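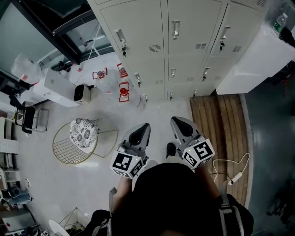 Figure 1. Handheld grippers with marker cubes in front of the lockers, seen from the head camera.

Do Marker Poses Hold Up Near Metal Doors? Checking the Input to a Locker Policy
Project report, Fumiko Onishi and Tarek Obeidat
Advisor: Kazuhiro Oshima

1. What we set out to do

Our original plan was to train a policy that opens a locker door, puts a shoe inside and closes the door again. We spent most of the term on something less exciting. Before training anything we wanted to know whether the hand poses we were feeding to the learner were any good, and we had doubts from the first week.

The pipeline we inherited is called Prekora. It takes the head view, finds the square codes on the white cube on each gripper, solves for the cube pose, and writes out a hand path for the left and right side. A second step, Lellier, smooths that path and fills the gaps. The notes that came with Prekora say tracking is "solved for indoor use." We found no test behind that sentence, so we wrote one.

2. Method

We recorded 123 demonstrations of the shoe task and kept the raw detections as well as the smoothed output. Every demonstration starts with both grippers held still, and a timed pause at the door handle gives us a second still period. During a pause the pose should not move much. Human hands shake, of course, so we don't claim the true motion is zero, but a jump of several centimeters between two neighboring samples is not a shaking hand.

We flagged three kinds of trouble:
Flips: the cube rotation snaps to a mirrored answer and back.
Gaps: no code is found on a cube for longer than 300 milliseconds.
Slides: the pose drifts steadily while the gripper is paused.

Takumi Hamada wrote the viewer we used to step through the flagged parts by hand. Without it we would have trusted our own thresholds far too much. Our first flip detector fired on perfectly normal wrist turns.

3. Results

Of the 123 demonstrations, 85 had no flagged trouble in the raw data. That sounds decent until you look at where the trouble sits in the other ones. Nearly all of it falls in the part we care about most, when a gripper closes on the door handle and the wrist turns. Only one face of the cube may be left in view at that point, and a single flat square is known to give two answers that look almost equally good to the solver.

Lellier makes this worse in a quiet way. It draws a smooth curve straight through a flip, and the result looks fine on a plot. We had been pleased with those plots. A policy trained on them would learn a small sideways swing at the handle that no person made.
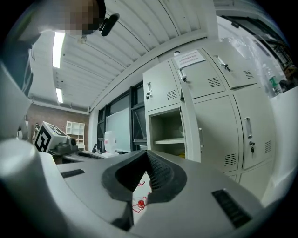
The cameras on the grippers gave us a second opinion. They see the lockers as well, so we matched the door edges, vents and handles from one moment to the next and compared that motion with the marker motion. The two agreed well during the approach and badly during the pull. We are careful here, though. The door itself moves during the pull, and our matcher assumes a still world, so some of the disagreement is surely our own fault. Kiyoshi Tanabe suggested masking out the moving door. We tried it for two demonstrations and it helped in one of them, so we don't want to make anything of that.

4. What we changed

The solver now keeps both candidate answers and picks the one closest to the last trusted pose. If neither is close, it writes a gap. Lellier no longer fills gaps over 300 milliseconds -- it marks them, and the trainer skips those samples. We lose data this way. We would still take the loss over a made-up path.

5. Limits

One room, one bank of lockers, one lighting setup. We also have no outside measurement of the true hand pose, so everything above is about consistency and says little about accuracy. A path can be smooth, steady and wrong by the same amount all the way through.

We did train one small policy on the cleaned set in April. Its loss was lower than before. We left the curve out of this report, as the cleaned set also has fewer hard samples in it and a lower loss is what you would expect either way. The next group should fix a held-out set before they clean anything.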